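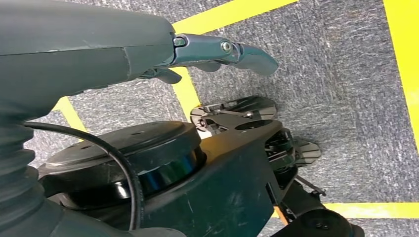
# Fellonby steel worktable, with taped zones

Morkier workroom equipment pages, looked after by Snežana Stojanovska
Last updated May 2, 2026

I get asked about this table more than anything else we sell, so I finally sat down and gave it a proper page. It's the Fellonby, a plain worktable with a brushed stainless steel top, and I've been a bit in love with it ever since we put one in our own workroom. People come in wanting a wood bench and go home with the measurements for one of these.

It isn't a fancy table! You get a flat steel top, four legs, leveling feet and crossbars underneath. No drawers, no built-in outlets, no hooks. We can order a lower shelf for it, but ask me before you pay, as the shelf comes in a separate box and sometimes on a separate day.

## The top

The top is the whole point. It's smooth, it wipes down fast, and it doesn't mind if you slide a metal tray across it (your ears might). The brushed finish softens light a little, but please don't expect a dull gray surface. It's shiny. Put it near a window and you'll get a blurry copy of the whole room in it, and if you work under bright lamps you'll want to play with the angle before you settle on a spot. I moved my lamp twice.

It shows smudges, too. All steel does, and brushed steel hides them better than the mirror kind, but hands leave marks and you will see them from the side. If that sort of thing makes you twitch, read the cleaning part further down before you order.

Scratches go along with the grain or against it. The ones along the grain pretty much disappear into the finish over time. The ones across stay put, and I've made my peace with mine.

## The tape zones

We offer the table bare or with work zones marked on the top in yellow tape, and the taped version is the one I'd go for if more than one job happens on your table. It costs $20 extra and you get the rest of the roll to keep.

The standard layout is two rectangles side by side with one strip of tape shared between them. I like the shared strip a lot. A gap down the middle always turns into a little no-man's-land where pens and screws collect, and with a single line a thing is either on the left or on the right. What you use the sides for is up to you: parts waiting and parts finished, my stuff and your stuff, flour and no flour... 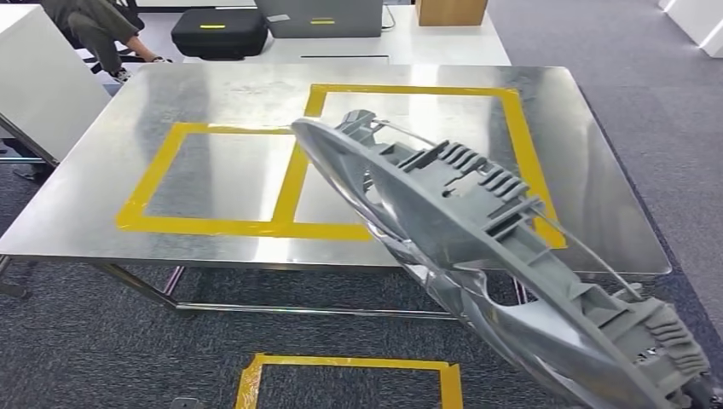 *Brushed stainless top with the two-zone layout in yellow tape. The right-hand zone is the larger one.*

The zones don't have to match, by the way. A larger right side suits the way a lot of us lay out a job, with the spread-out part of the work over there and a smaller place for whatever comes next. If you're left-handed, tell me and I'll flip it. If you want something else entirely, draw it on a piece of paper and send me a photo. I can read terrible drawings.

The tape is Idier's bright yellow floor and bench tape. I tried white first and kept losing it in the reflections, and blue looked nice but sort of sank into the steel in the evening. Yellow you can find from the doorway.

## Doing the tape yourself

You can absolutely do this at home, and if you already own a steel table I'd much sooner sell you a roll than a table. Give yourself 20 minutes.

1. Wash the top with dish soap and warm water, rinse, and dry it all the way to the corners.
2. Mark your corners with a grease pencil. Measure from the front edge of the table each time, so that small mistakes don't pile up.
3. Lay the long front and back strips first. Hold the tape a little above the surface, get it straight, then bring it down.
4. Add the short sides, then the middle strip last.
5. Overlap the ends at the corners and trim them later with scissors. Please don't use a knife on the top! I did it once and the line is still there.
6. Rub everything down with the edge of an old plastic card.

Your corners will come out slightly uneven where the strips cross. Mine do every single time and I've stopped fussing over it. If you want them crisp, cut the ends square before you lay them and butt them together, but the overlapped ones hold on better when someone comes along with a wet cloth.

## Cleaning

Soft cloth, warm water, a drop of dish soap, always wiping with the grain. Dry it afterward or you'll get water spots. For fingerprints I use the Laitinen steel wipe, one pass and then a dry cloth, and I go around the tape with it, not over it. Oily cleaners creep under the edges and then the tape starts to curl.

No steel wool and no scouring powder. Bleach is a bad idea as well, even thinned down.

When a strip gets ragged, warm it with a hair dryer and pull it back slowly, low and flat against the table. Any sticky stuff left behind comes off with rubbing alcohol. Then wash the spot again before you put new tape on, or the new piece won't grab.

## Before you order

- The top arrives with a thin plastic film on it. Peel it off before any tape goes down (yes, I've had the phone call).
- Taped tables come with the film already off and a sheet of cardboard over the top, so watch the corners when you unwrap it.
- You'll need two people to carry it. It isn't terribly heavy, but it's awkward in a doorway.
- Level the feet once the table is where it's going to live. Set a marble on it if you don't own a level.
- Steel is loud. A rubber mat under whatever you hammer on helps.
- Replacement rolls of the yellow are usually on the shelf by the register. Other colors I order in, and they take a while.

Custom layouts ordered now will be taped and ready before the end of May. Write to the workroom and put "Fellonby" in the subject line so it lands with me, and let me know which side of the table you'll be standing on.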